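Undley Shepherd

The Undley Shepherd is a medium-sized herding dog that was developed as a farm and droving dog in the upland district of Undley. It is a landrace in origin, meaning that the type came from working use in one area, with little planned breeding until fairly recently. The breed is rare outside its home district. The register kept by the Stondura Kennel Union lists 1,678 living dogs, of which 484 are recorded as breeding animals.

Other names: Undley Dog, Gray Drover, Cheng's Shepherd (older usage)

History

Farmers in the Undley valleys kept gray and brindle herding dogs long before the type had a fixed name. Sale notices and farm accounts from the area mention "drovers' dogs" that moved sheep and small cattle between the summer pastures and the market at Pletby. These dogs were chosen for stamina and for their ability to work out of sight of the handler. Coat color and ear shape were not considered important, and early dogs varied a good deal.

Numbers dropped when livestock began to travel by truck. Most of the dogs that remained were on hill farms, and many were crossed with other herding breeds. The first effort to record the old type was made by a sheep farmer named Cheng, who kept handwritten pedigrees of the dogs on his own and neighboring farms. His notebooks later became the base of the breed register, and for a time the dogs were known locally by his name.

The modern standard was drafted by Szu-yu Liao, a veterinarian who had surveyed dogs on the remaining farms and measured adult animals of both sexes. Her draft was accepted by the Stondura Kennel Union with few changes. It divides the breed into 2 coat varieties, rough and smooth, which may be bred to each other.

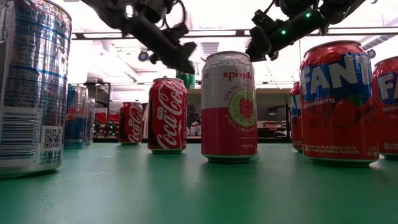
Appearance

The Undley Shepherd is slightly longer than it is tall, with a deep chest and a level back. The head is wedge-shaped with a moderate stop. Ears may be pricked or folded at the tip, and both are accepted. The tail is long and carried low when the dog is working. Some lines produce pups with naturally short tails; these can be registered, but two short-tailed dogs may not be mated.

The rough coat is harsh and stands off the body, with a dense undercoat and longer hair on the neck and thighs. The smooth coat lies flat and is shorter all over. Accepted colors are gray, gray brindle and black with gray markings. White is allowed on the chest and feet only. Eyes are brown or amber — blue eyes are a fault in the show ring but do not bar a dog from breeding.

Temperament

Dogs of this breed are usually calm indoors and very active outside. They tend to be reserved with strangers and attached to one or two people in the household. Many bark at visitors and at passing vehicles. They learn quickly but can be slow to obey a handler they do not know, a trait often noted by farmers who have bought adult dogs. Chasing and heel-nipping are common in young dogs and should be corrected early.

Working style

The breed is an upright, loose-eyed worker. It does not crouch or hold stock with a fixed stare as some other sheepdogs do. It gathers wide, drives from behind and uses its voice to move animals that will not turn. Chin-lung Kwok, a trial judge who wrote a handbook on the breed, described it as better suited to driving large groups over distance than to close penning work. An annual droving trial is held at Pletby in October, run over a marked course on the old market road.

Health

The breed is generally sound, and hip dysplasia is the most common inherited problem on record. Breeding dogs must have their hips scored before a litter can be registered. Juvenile cataract occurs in a small number of lines, and yearly eye tests are advised. The small breeding population is a concern in itself. To limit inbreeding, the register does not accept litters from parents that share an ancestor within 5 generations, unless the breeder has been given a written exemption.

Care

The rough coat needs brushing twice a week and daily during the spring shed. The smooth coat needs less. Adult dogs require long daily exercise and do poorly when kept alone in a yard for most of the day. They gain weight easily if fed a working dog's ration without doing the work.

See also

Droving
Landrace
Herding dog
Stondura Kennel Union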